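Roy Self-Healing Cutting Mat — Green, Gridded

The Roy mat is made for craft tables, model benches and packing rooms. It has a green surface with a fine white grid, and it lies flat on any level worktop. The face closes up after light cuts from a craft knife or rotary cutter.

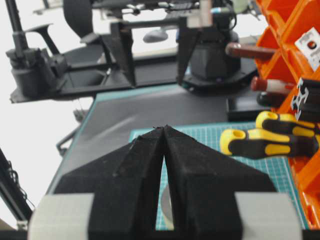
The mat is 3 mm thick and can be used straight from the packet. Store it flat and out of direct sun. Heat will warp it, so keep irons, glue guns and hot mugs off the surface. Wipe down with warm water and a little washing-up liquid.

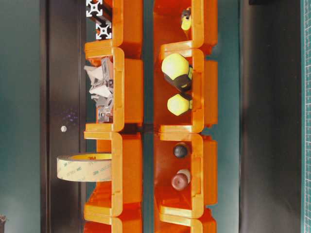 Orange stacking bins, two columns.

Storage bins are sold separately and are not included in the price of the mat. Trade packs hold 6 mats. Orders placed with our Puvthorpe warehouse normally leave within two working days — allow longer for Holville and the islands. 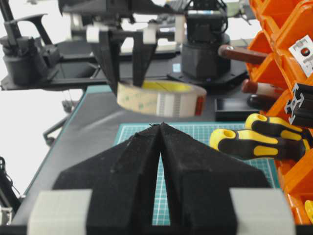
Rebecca Fabbri at Cundolora handles trade accounts and can quote for orders of 200 mats or more. Schools may ask for one sample before ordering. Unused mats can be returned within 30 days in their original packing. 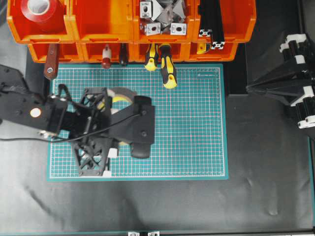 Green mat with white grid and red-pink ruling lines, on a dark grey worktop.

Spare blades, steel rules and knife handles are listed under Cutting Tools.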